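Sorting Small Parts with a Simulated Arm
Project report, second-year robotics option
Group 4: Killian Maillard, Nahom Woldemariam, Ulla Väisänen
Supervisor: Koen Verbeke

1. What we set out to do

The task was to get a robot arm to pick small parts off a table and put them in a tray. The whole project was done in simulation. Two other groups had the real arm for the term, and our supervisor wanted one group to find out how much could be worked out before touching any hardware.

We called the project Gusska. The name has no meaning, it was the first folder name we agreed on. The aim we wrote down in the first week was for the arm to place 85 out of 100 parts in the tray, with no knocks against the rim. We had one term, and a shared computer in the lab that could run the simulator at full speed. Our own laptops could run it slowly.

2. Setting up

We started from the Boseck room file, which the department already had from an earlier course. Nahom took out the parts of it that slowed the simulator down most and left the rest. Killian set up the arm model and its joint limits. Ulla wrote the part placement script, which drops the parts at random positions within reach of the arm at the start of each run.

The first problem was that the arm's base was set too low and the shoulder joint was touching the table in the physics model. It did not show on screen. The arm simply shook whenever it was told to hold still. We lost most of a week to this before Eero Ruotsalainen, the lab technician, suggested switching on the contact view. After that it took ten minutes to fix. The arm now stands on a small pale block, which lifts it clear.

3. Moving the arm

We wrote the movement in four stages: go above the part, go down, close the gripper, carry to the tray. Each stage has its own speed. At first we used the same speed for all of them and parts were being flicked away when the fingers arrived.
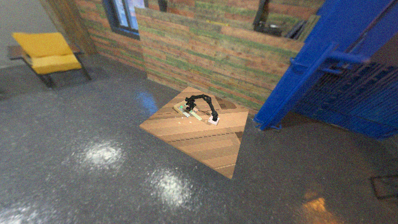
The approach height mattered more than we expected. If the gripper came down from too low a starting point, the fingers swept sideways through neighbouring parts while the elbow was still straightening. Raising the approach point cured this, but it made each run longer. We settled on a height in between and told the arm to wait until all joints had stopped before going down.

The tray caused a different kind of trouble. It is shallow, and its rim is close in colour to some of the planks on the tabletop. Our colour-based method for finding the rim kept picking up the wood grain instead. Ulla tried three sets of thresholds and none of them worked under every lighting setting. In the end we gave the program the tray position directly. This is a shortcut and we lost marks for it at the interim review, which we think was fair.

Finding the parts themselves was easier. Bright green ones were found nearly every time. The very small pale ones were the worst, especially when they landed near a reflection or lay close together.

4. Tests

We ran four batches of 25 attempts, one part per attempt, so 100 in total. The simulator was reset between attempts. Nobody changed the code during a batch. We allowed a change between the second and third batch, when Killian reduced the closing speed of the gripper by 20 per cent.

Over all four batches the arm missed our target of 85. The first two batches were clearly worse than the last two, and the last two on their own would have met it. Most failures were parts slipping out during the lift. A few were parts that were never found. The rim was touched twice, both times in the first batch.

5. What we would change

We should have saved a log from the start. For the first month we only wrote down whether an attempt had worked, and when we wanted to know why the grip failed there was nothing to look at. Nahom added logging in week six.

We also spent too long on the Clarnano grasp planner, which we had hoped to use in place of our own code. It needs a closed mesh for every part and ours had gaps in them. Repairing the meshes would be a good first job for the next group.

The tray should be found by the camera and not typed in. Ulla thinks a depth image would solve it and has left notes in the project folder under "tray".

6. Who did what

Killian: arm model, motion stages, gripper settings.
Nahom: room file, logging, running the test batches.
Ulla: part placement, part and tray detection, this report.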